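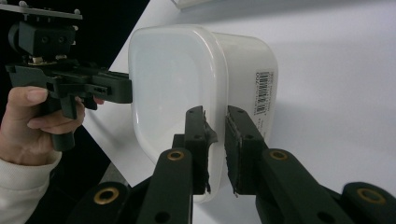 White plastic container with the barcode sticker still on.

May 2, 2020

I've been keeping a sourdough starter for seven weeks now. The first one died in the back of the fridge. The second came from Finlay Shearer, who left a jar on my porch and texted me the feeding times.

I feed it at breakfast, equal parts flour and water by weight. Flour is still hard to find. The store on our side of town had only rye last week, so I bought that and mixed it in, and the starter rose faster than it had on plain white. I may stay with it.

Today's loaf used 318 grams of bread flour and 114 of rye. The dough was stiff and I added a splash more water. It baked up almost flat on one side, probably from my shaping. The taste was good, a little sour, and the crust was better than last time.

Yurii Kuzmenko asked for the recipe in the comments. I'll type it up once I get two decent loaves in a row. By July I'd like to try bagels.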